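Handheld gripper budget, second pair or spare parts?

fagerlund_shop
Posted 6/5/26
We have one pair of Eltutley hand grippers and money for one more purchase before December. A second pair is quoted at 2826. The Prastovar pair is 2287 but takes different pads. Has anyone run both?

mudham
Ran both. Buy the same kind you already have. Two sets of pads means two sets of everything, and somebody will order the wrong one.

nwhitlock
I don't agree. The gap is more than 500, and that covers pads for a long time. Prastovar shipped ours in 2 weeks -- Eltutley took nearly 4.

mudham
Shipping time doesn't matter if he isn't buying until the fall. Did you have to redo your mounts?

nwhitlock
Yes, one afternoon. I'd still do it again.

fagerlund_shop
What about pads? The quote doesn't list them and I need a line for it.

nwhitlock
Put pads on their own line and don't let the vendor fold them into the kit price. Ask for the price per pad and the minimum order, then work out what you use in a month. Our tidying jobs are mostly soft stuff mixed with small boxes, like the pile with the fluffy white thing and the little white box with blue lettering next to the bin, and I would price pads for that kind of work first. Hard parts are a separate number. -- Natalie
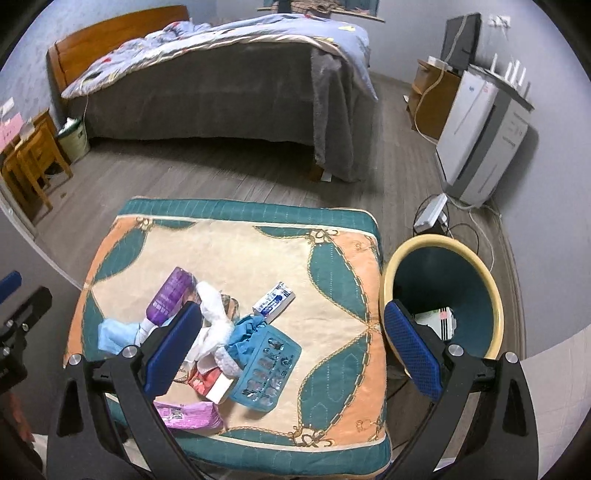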